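The Folding Table, August

Hi again! After I posted about moving to Darnuvville a bunch of you asked how the laundry corner came out, and I'm happy to report it's done. The whole thing is one wooden table against a white wall, and I love it way more than a person should love a table. I bought it from Tassanee Thepsuriya two streets over for 50 dollars (she wanted 32, I felt guilty, long story involving a casserole dish).

Dark clothes come first at our house. The blacks and navies get stacked over on the left, and then I start on the T-shirts, like the big green one, which always needs smoothing out before it'll behave.

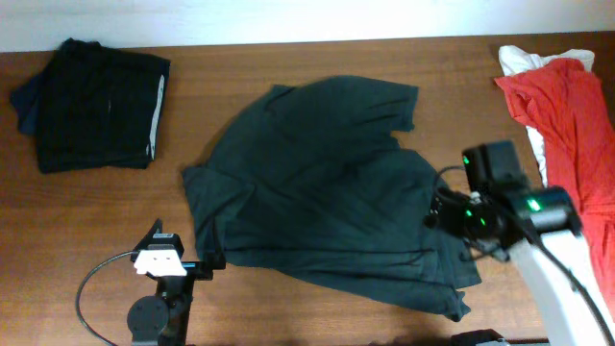
Do you fold T-shirts in thirds or in half?

Thirds, lengthwise, with the sleeves tucked behind, and then in half from the bottom up. They fit the Rinamo drawers perfectly that way, and you can stand them on edge and see every shirt at once.

A few people wrote in last time to say they just roll everything. I tried rolling for most of the spring! It's great for suitcases, but my drawers looked like a bakery shelf after the morning rush, and the shirts on the bottom came out with a weird curl at the hem. So I'm back to flat folding, with one exception for gym socks, which get balled up and thrown in from across the room.
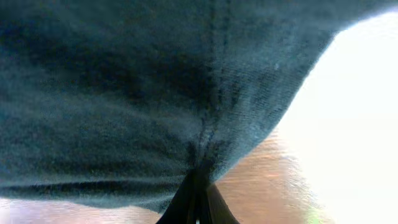
My favorite things to fold are the soft ones, and I will happily do those last as a treat. If you have anything with a seam down the middle, use it! I used to chase the corners around forever, and now I let the seam be my guide. On brushed, fuzzy fabric like this dark blue-gray piece it makes a nice raised line you can find with your fingers, even at 5 in the morning before the coffee's done. Lay the seam straight, bring one side over to it, then the other, and give it a pat.

Now, the table itself. I wiped it down with the Gemis oil soap when I got it, then gave it two thin coats of Usmani furniture wax and buffed it with an old pillowcase.
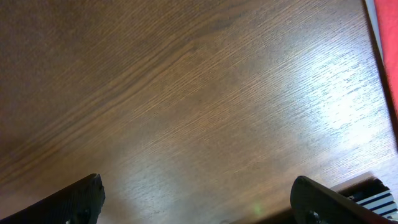 I let each coat sit overnight, and I'd do the same again, even though it meant folding on the bed for two days and losing a sock in the covers. Next up is a shelf for the detergent, if I can ever agree with myself on the height. I'll post it when it's up!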